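Relatório de progresso: Projeto Bedalora, apoio à cestaria tradicional
Responsável: Orathai Sriwong
Data: sábado, 30 de junho de 2018

1. Execução financeira
Da dotação de 3942 euros foram executados 2602 euros, na maior parte em matéria-prima e deslocações. As despesas de transporte ficaram acima do previsto por alteração do ponto de recolha em janeiro.

2. Matéria-prima
A Florkora entregou 633 kg de vime descascado. O lote apresentou humidade irregular e a secagem foi prolongada.

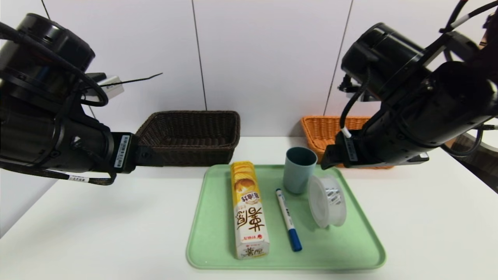
O segundo lote, de cerca de 700 kg, está contratado à Willance, com controlo de humidade na expedição. Chang-ho Cheon acompanha a receção.

3. Formação e catálogo
O módulo de fundos e paredes está concluído; o de asas transita para o próximo período. Amerley Yakubu reviu as fichas técnicas.

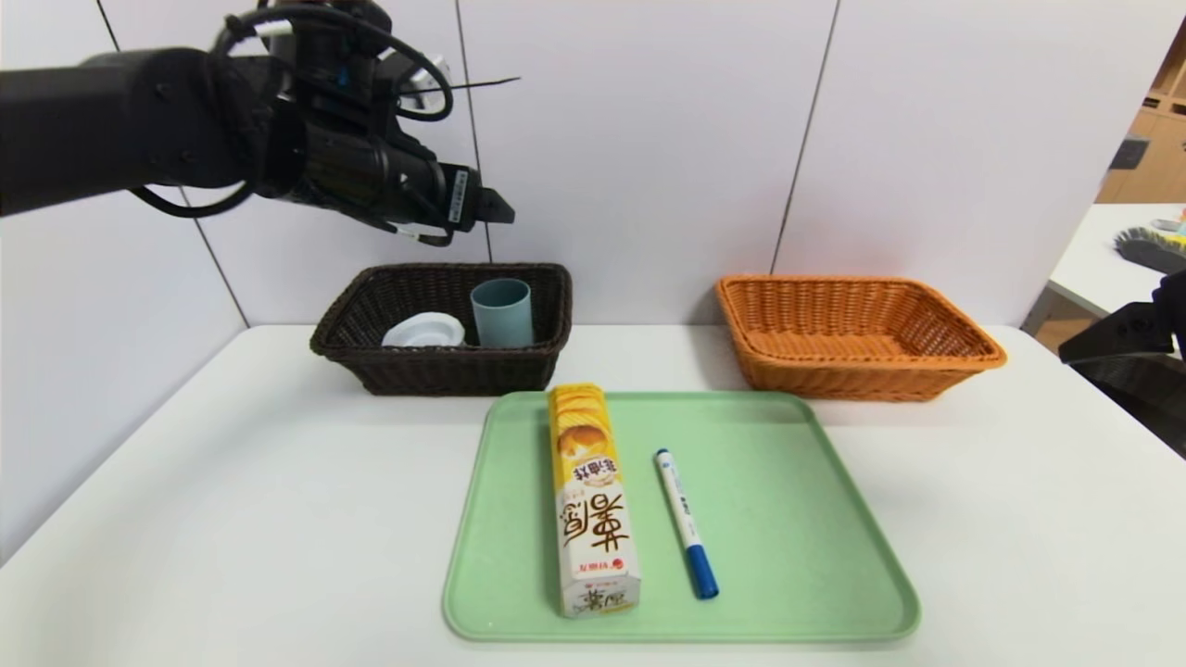 A classificação do catálogo foi simplificada e passa a assentar na forma, no bordo e na cor. O cesto retangular castanho-escuro, de bordo enrolado e paredes de entrançado apertado, serve de referência para o preenchimento destes campos. Tavion Fitzsimmons fará a revisão das fichas restantes.

4. Pendentes
Falta o parecer de Si-woo Wang sobre os tingimentos. Solicita-se a transferência do saldo não executado para a rubrica de formação.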